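Memurora Adopts Rules for Robot Grocery Handling

Memurora has put in place a set of written rules for teams that teach two-armed robots to handle food, the company said on 20 December 2019. They apply to all table work with groceries and shopping bags.

The rules were drafted by Kobina Dankwa, who heads bench safety, after a review of 620 recorded sessions that began in June. Most of the changes concern food — what may share a mat, and who may reach over it while the arms are powered.
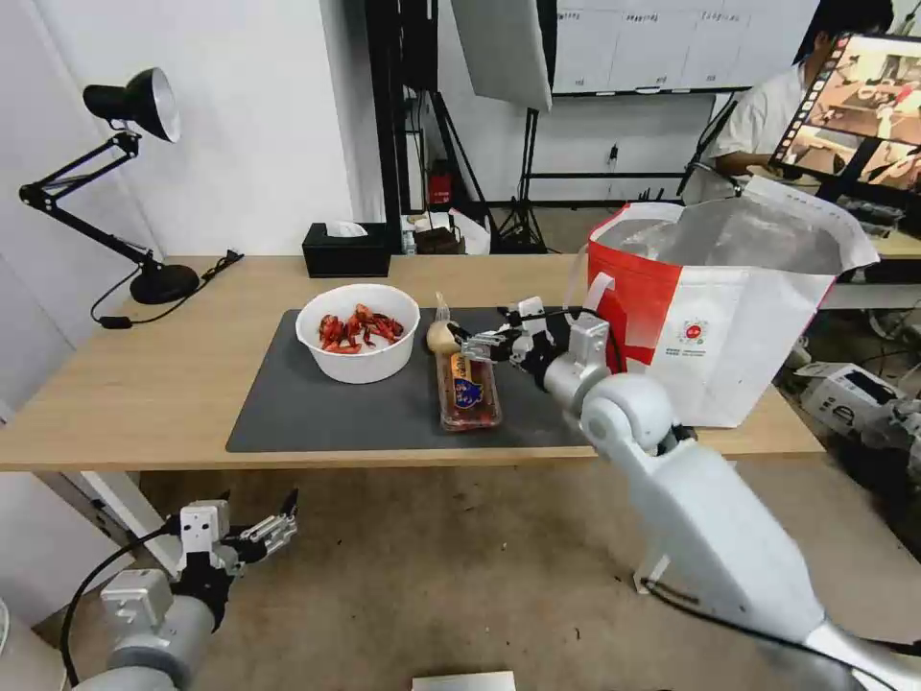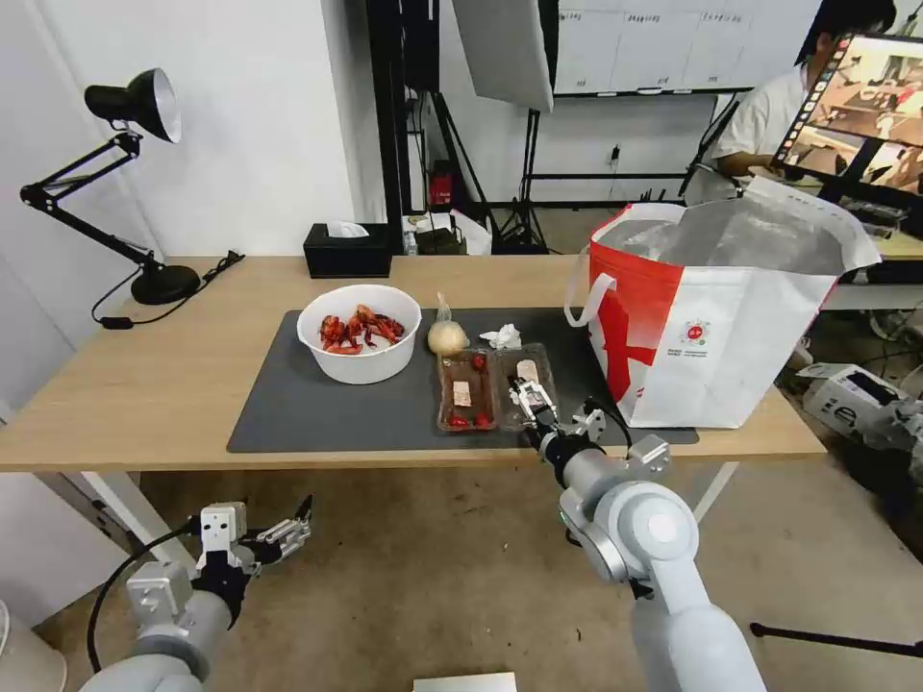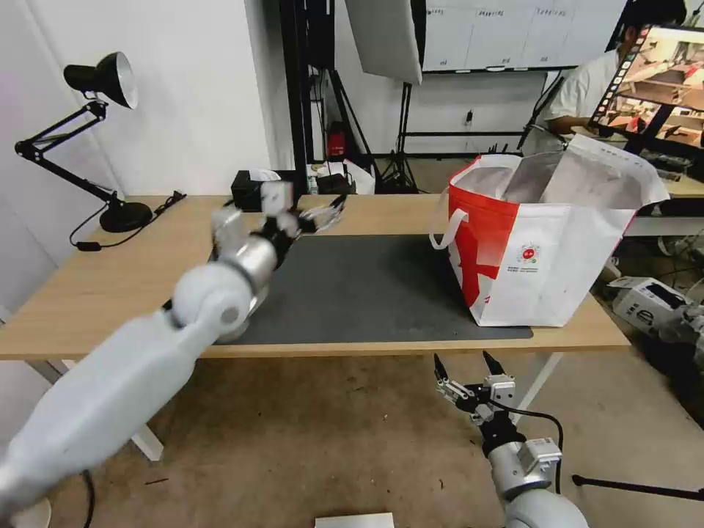 Arms at work over the gray mat, with the shopping bag on the right side of the table.

What changes

Operators must stay at the desk while an arm is live. Open food goes in a bowl or tray, and gripper fingers are wiped down between sessions. Cables at the wrist are checked before each start.

Teams also have to log every dropped item, including wrapped ones. "People were logging the spills and skipping the rest," Dankwa said.

Trutach, which supplies test benches to Memurora, will follow the same rules at its own site. Its operations lead, Mohammed-Awal Aryee, said training for staff there is already under way.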